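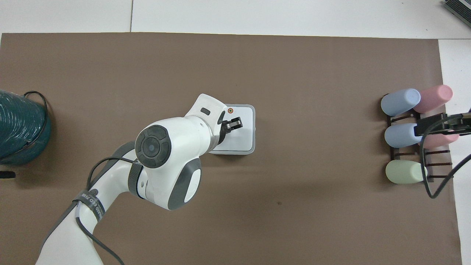 Ziniteck Automation Workshop > Notebooks > Bench Cell 2 > Working rules

Entry 3568: Operating rules for two arms on a shared mat

May 1, 2022
Entered by Lenka Urban

Print this entry | E-mail this entry

Purpose. To record the rules now in force for bench work in which both arms reach the same mat, with the box at centre and the cylinder rack to the right. The rules replace the loose notes kept since the Halás trials. Colleagues are asked to initial the margin once they have read them.

1. Approach. Only one gripper may descend over the rack at a time. The other holds above its own object, or at its park position, until the first has withdrawn.

2. Speed. Travel within reach of the rack is limited to 100 mm per second. The limit applies to replayed motions as well as to those under direct operator control.

3. Cables. Gripper cables are to be strapped to the lower arm, with enough slack at the wrist for full rotation. Check the loop by hand at both ends of travel before power is applied. On the right-hand side, the hanging cable must be watched near the lower corner of the rack. Š. Štefanec has asked for a second tie point there; not yet fitted.

4. Hose. The teal coil stays at the far left of the mat. It is not to be drawn across the space between box and rack.

5. Rack. Cylinders are laid on their sides, rounded ends to the left. The bottom cylinder, green in the present layout, extends past the rack onto the white strip. Ľ. Rusnák considers this acceptable. I would prefer that the rack be moved inward, and the question remains open.

6. Stops. Any unplanned contact is a stop. The operator releases control, records the time and notifies the second person present. Work does not resume on one signature.

Discussion. O. Stelmakh observed that rule 1 will lengthen each cycle and asked whether it could be relaxed for the top row. Declined for now. The matter will be reviewed in June, when the Clumonlow group has finished its 2000 cycles under the same rules and we have their stop log to compare with ours.

To do: reprint the bench card with the new speed limit; order straps; H. Šimek to check the wording of rule 6 against the site procedure.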